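White tabletops go in at Parel Hall as packing room reopens

4 min read

Print | E-mail

RIRNHAM – The packing room on the ground floor of Parel Hall is back in use after a refit that replaced the old trestle tables with fixed-height worktables and gave the room a new floor and more storage.

The room is used for most of the year by Cindari, the local project that puts together household starter kits for people moving into a first apartment or back into one after a stay in temporary housing. Two other groups have evening hours there, and the hall rents it out on weekends when it is free.

Work began in February and was meant to take three weeks. It took closer to six. A section of subfloor near the loading door had to be taken up and replaced after the old vinyl came off, and the tables could not be delivered until that was done. Cindari packed from a borrowed classroom upstairs in the meantime and carried finished boxes down by the back stairs.

The room measures 800 square feet, the same as before. A partition that used to divide the sorting end from the packing end has been removed, so that kits can now be sorted, checked and boxed along one line of tables without anyone going through a doorway with their arms full.

The tables came from Forsberg, a furniture workshop on the north side of town, which also made the shelving. Forsberg charged $146 for each top, with the legs and frames billed separately. The hall paid for the floor out of its maintenance budget, and the tables and shelves were covered by a spring appeal and a grant from the town.

Cindari asked for white tops. The old ones were dark brown, and small dark items such as can openers, bottle stoppers and black-handled knives were easy to overlook on them at the end of a shift. The project had tried covering the brown tops with paper, which tore, and then with a plastic cloth, which slid. A glossy sample was turned down early on for its glare, and the tops that were ordered have a matte surface.

The ceiling lights were not part of the refit, and the way they fall on the new surface has been the main complaint so far. Anyone standing at the table throws a shadow on it, and on a pale top the shadow is hard to ignore. The white looks brighter in some places and a soft gray in others. 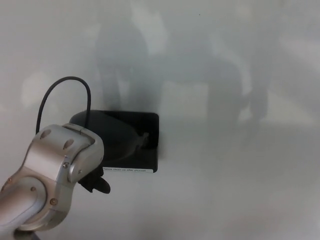

Lighting next on the list

The hall has asked for a price on a second row of ceiling fixtures, to be hung nearer the walls so that light reaches the tables from both sides. Clamp-on lamps were considered and dropped. They would take up table edge that the packers need, and their cords would have to cross the walkway.

A decision is expected in April. If the price is approved, the fixtures will be put up in the mornings, before the room opens, and packing hours will stay as they are.

Until then, Cindari has moved the final check of each kit to the end of the room nearest the windows, where there is daylight until late afternoon. Evening groups have been told they may bring their own battery lamps.

Kits up on last year

Cindari packed 496 kits in its last full year, compared with 388 the year before. The project says most of the rise came from referrals by two housing offices that had not used the service in the past.

A standard kit has a saucepan, a frying pan, plates, bowls, mugs, cutlery, a can opener, a cutting board, dish towels and a set of sheets. Families with small children also get plastic cups and a second set of bedding. Everything is washed before it reaches the packing room, and anything chipped or cracked is set aside at the sorting stage.

Plates and mugs are wrapped one at a time in newsprint. Pans go at the bottom of the box with the dish towels folded inside them. The sheets go on top, and a printed list is taped inside the lid so that the person receiving the box can see what should be in it.

The project is short of frying pans and single bed sheets at the moment. It has plenty of mugs and is asking people not to bring any more until the summer. Electrical items are not accepted, and neither are pillows.

Using the room

Groups that book the new room are asked to follow a few rules while the tables are new. Boxes should be lifted onto the tops and not dragged across them. Cutting is to be done on a board, tape should be peeled off the surface at the end of each session, and marker pens are to be kept at the labeling desk by the door. The tops can be wiped with warm water and dish soap. Scouring pads will mark the finish.

Chairs are stacked in the side closet. The tables are at standing height, and two lower ones have been kept for people who prefer to sit while they work or who use a wheelchair.

Donations are taken at the loading door from 10 a.m. to 1 p.m. on weekdays. Visitors should ring the bell and wait, as the door opens outward. Weekend rental rates for the room have not changed, and bookings go through the hall office.

The old trestles have been passed on to the allotment society, which will use them for its plant sale.

Print | E-mail

Contact us | Copyright Rirnham news pages. All rights reserved. | Back to top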